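Guides > Home Air & Moisture > Set-Up

Section 4: Placing and checking the Hinari humidity kit

The leaflet in the box says the kit is ready "in minutes." It will show numbers in minutes. Whether those numbers mean anything depends on where you put the sensors and whether you check them first, and the leaflet gives that one line. What follows is the longer version, written after one heating season with the kit in a drafty apartment.

You need the base unit, both sensors, the batteries, a small jar with a lid, table salt, and a zip bag big enough to hold a sensor and the jar together. You don't need the Flirico app yet. Leave it off your phone until step 9.

4.1 Checking the sensors

1. Put the batteries in both sensors and leave them side by side on a shelf overnight. Don't put them on a radiator cover.

2. In the morning, write down both readings. They will probably disagree. A few points apart is normal for sensors at this price, whatever the box claims about "lab grade."

3. Fill the jar lid with salt and add water a few drops at a time until it looks like wet sand. If you can pour it, you've added too much.

4. Seal the lid of salt in the bag with the first sensor. Keep the salt off the vents. Leave it for a full day in a room that stays at a steady temperature.

5. Read the sensor through the bag. Wet salt holds the air around it near 75 percent. Write down how far off your sensor is, then repeat with the second one.

Note: The base unit has a menu item called "Auto Correct." I could not find out what it corrects or against what. Leave it off and do the subtraction on paper.

Caution: Do not test a sensor by breathing on it or holding it over a kettle. Past 90 percent the reading sticks, and one of mine took days to come back down.

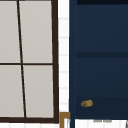 4.2 Choosing a spot

6. Pick the room that bothers you most and put the first sensor on an inside wall at chest height. The leaflet says one sensor covers 600 square feet. Maybe so in an empty hall with a fan running. In an apartment with doors, a sensor covers the room it's in.

7. Put the second sensor in the room you think is fine. You want something to compare against, and the room you think is fine may surprise you.

8. Keep both away from the following:
- direct sun, which heats the case and drags the humidity reading down
- the stove, the dishwasher vent and the coffee maker
- outside corners, unless you're chasing mold in that corner
- the top of the refrigerator, where it's always warmer than you'd think

Kitchens are the hard case. Steam comes and goes quickly, and a sensor near the sink mostly tells you when somebody did the dishes. If you only want to know about long-term damp, skip the kitchen and use the hallway outside it. 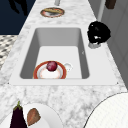
9. Now install Flirico, if you must. It draws a nice graph. It also wants your location and your contacts, and the graph works without either one. Say no to both.

10. Go to Settings, then Alerts, and turn off everything except "High for 6 hours." The factory settings will wake you up because somebody took a shower.

11. Set the upper temperature alert to 86°F if the sensor is in a closet or an attic. Otherwise leave it blank.

4.3 Reading the results

12. Leave both sensors alone for 21 days. Don't move them to "see what happens," and don't buy a dehumidifier in the first week. The Herora dehumidifier advertised inside the app is sold by the same people who decide when the app says "Damp." Draw your own conclusion.

13. At the end, look at the overnight readings only. Daytime numbers are full of cooking, laundry and open doors. Apply the correction you wrote down in step 5.

14. If the overnight figure stays above 60 percent in one room and not in the other, look for a cause in that room. If both are high, start with ventilation.

Note: Start in October or later if you can. Summer readings in a place without air conditioning mostly repeat the weather report.
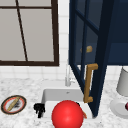 Iraís Varela thinks step 12 is too long a wait: "Ten nights gave me the same answer, and I'd already found the dryer hose had come off." Fair enough. If you find a loose dryer hose, fix it and start the count again. I'd still want the full run before paying for anything, and Urszula Żak, whose readings from the Laskowska building I've borrowed for the next section, got a dry first week and a damp second one with nothing changed indoors.

15. Change the batteries before the low-battery mark comes on. The readings drift first, and the mark shows up afterward.

Related guides
- Section 3: What's in the box, and what isn't
- Section 5: Comparing two rooms on paper
- Bathroom fans: does yours move any air?
- Dehumidifier sizes and the claims made for them

Last updated: October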